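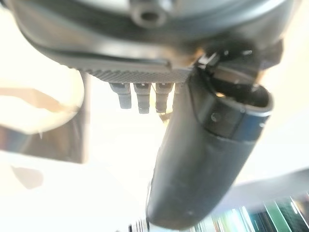

Urnach kitchen, Sun 17 December

Cutlery spots again. I know, I know, I said in October I was finished with this, and then this morning I pulled out a handful of teaspoons and every one of them had that gray bloom on the bowl, like somebody had breathed on it and let it dry. So I'm back on it, and I'm writing it down properly this time because my October notes are three words and a coffee ring.

What I changed then: switched the rinse aid to Clivon, turned the dose up one notch, and left the salt setting alone. Glasses got better right away. Forks got a bit better. Spoons and the flat part of the knife handles, no difference I could swear to. I put it down to the water and moved on.

Checked the salt first today. The low salt light was off, but I opened the cap anyway and the level looked pretty sad. I topped it up with Abbasi coarse, 386 g by the kitchen scale before the water started coming over the rim, so the light isn't worth much. Going to stop trusting it and check by hand on the first of the month. Wiped up the spilled salt water and ran a rinse straight after (please do this too if you fill it, the spill pits the steel floor of the tub if it sits there).

Next the filter. Pulled it, rinsed it, found a paper label off a jar wrapped around the fine mesh, and one olive pit. Filter goes back in with the arrow lined up and a quarter turn until it stops. If it spins freely it isn't seated! I've had that one wrong before and we got grit in the mugs for a week.

Spray arms came off and went under the tap. The lower one had a few holes plugged with something chalky, cleared with a toothpick. Soaked it in warm water and vinegar while I had lunch. The upper one was fine.

Cycle counter says 1211, for whoever is keeping track of when the door seal was swapped. I thought it was written on the inside of the cleaning cupboard door but all I can find there is the old paint code for the hallway.
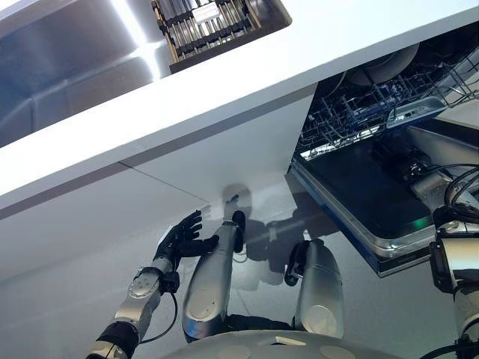 Loading is my other suspect, and I think it's the bigger one. We've been dropping the cutlery in any old way, and spoons nest. Two spoons facing the same direction will stick together like a pair of hands and the water never gets between them, which fits with the bloom being on the bowls and hardly ever on the fork tines. With the basket standing up on the counter near the sink and the dishwasher open below, it's a lot easier to see what you're doing than bending over the rack, and the slots already hold everything upright with the handles sticking up, so all it needs is a bit of mixing. Spoon, fork, spoon, knife, that sort of thing. It feels fussy for the first minute and then your hands just do it.

I want to test that separately from the salt, which I've gone and muddled by doing the salt first. Oh well. Plan is 2 loads packed the lazy way and 2 loads mixed, same program, same Zoltau tablets out of the same box, nothing else touched. Normal dirty dishes from the week, no special soup-smearing this time (that was a mess and it didn't tell us anything except that lentils are glue). After each one I'll lay the spoons out on a dark towel under the window and score them by eye: clear, faint, bad. I'd like someone else to score them as well without knowing which load it was, if you're around and can spare five minutes.

Things I'm not touching until that's done:
rinse aid dose
program (stay on the normal one, leave the quick wash alone)
when the door gets opened at the end

That last one nags at me. Leaving the door shut overnight makes a steam room in there, and I'd bet it has something to do with the knife handles. But one thing at a time, and I've already broken that rule once today.

Side note on the counter, while I was down at eye level with it. The white shows water marks less than I feared and the glare off it is terrible in the afternoon, so don't try to judge spots up there. You'll see whatever you want to see. Dark towel.

Also the sink corners are rounded, thank goodness, and a plain sponge gets everything out of them. No need for the scratchy pad, which I've moved to the bucket under the workbench where it can't hurt anyone.

To buy: more Abbasi coarse, toothpicks, hardness strips. The strips we have are past their date and gave me a color that isn't on the chart.

First lazy load goes in tonight after dinner. Please don't rearrange the spoons.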